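On not finishing books

I gave up on The Lambrakis Letters on Wednesday, at page 89. It has been on my shelf since Beril passed it to me, and I had started it twice before, so this makes three tries. I don't plan on a fourth.

For most of my life I finished every book I opened. I don't know where the rule came from. My parents weren't strict about reading and no teacher ever told me I had to get to the end. I just felt that a book with a bookmark stuck in the middle was a kind of debt. The result was that I'd spend five or six weeks on something I didn't like, reading four pages a night and then picking up my phone, and by the end I hadn't read anything else either.

Last year I decided to try a page limit. I give every book 50 pages. If I'm not curious about what comes next, I stop. I know a lot of bloggers do this with a different number, and some take their age into account, but 50 is easy to remember and it's enough to get past a slow first chapter. 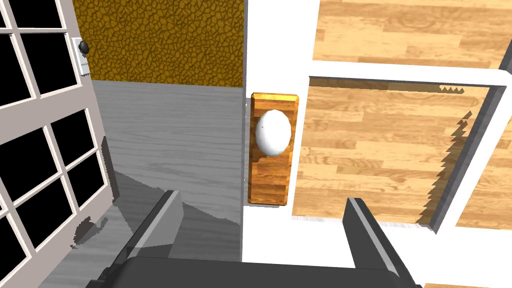
I've broken the limit in both directions. Lambrakis got an extra 39 pages because Beril loves it and I wanted to have something nice to say to her. The writing is good. There is a long section about a ferry strike that I enjoyed, and the sister, Irene, is a great character whenever she is allowed to talk. But most of it is letters between two men who don't seem to like each other much, and each letter repeats what was in the last one. When I noticed I was skipping to the signatures I put it down.

The other direction was a mystery set in a hotel, which I dropped on page 12. The detective had already explained his own childhood to a waiter.

My friend Hatice Yurt thinks all of this is a mistake. She says the books she remembers best are the ones she disliked halfway through, and she has a point. I hated the first third of Tellow, and it ended up being one of my favorites that year. I only kept going because I was at my aunt's in Mendisau with nothing else in the house to read. Under the current system I would have quit before the flood, and the flood is the whole book. I've thought about that a fair amount and I still don't have an answer to it. I suppose I'm missing a Tellow every so often. I'm also reading twice as much as I was, so I can live with it.

What I do now is write down where I stopped and why. It's a plain notebook, one line per book. "Page 50, too many cousins." "Page 61, wrong mood, try in winter." The wrong mood ones go back on the shelf and the rest go in the box by the front door for the library sale. Two of the winter books did get read in the end, and one of them, a short novel by Melahat Baysal, I finished in a weekend.

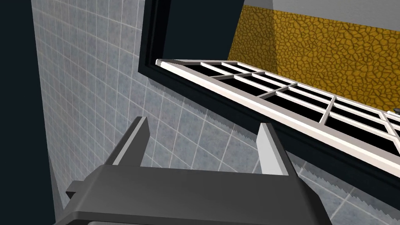
Simulated view of an open gripper.

The part I haven't worked out is what to do about books other people give me. If I bought it or borrowed it, I can quit without telling anyone. With a gift there's always a conversation coming. I told Beril about Lambrakis over the phone and she said, "Did you get to the wedding?" I hadn't. The wedding is on page 140 – she checked while we were talking. She wasn't upset, but she does want the book back now.

Next up is a collection of essays on walking that I found secondhand, and after that the new İlker Başaran if my hold comes in before the end of May. I was number 7 on the list this morning.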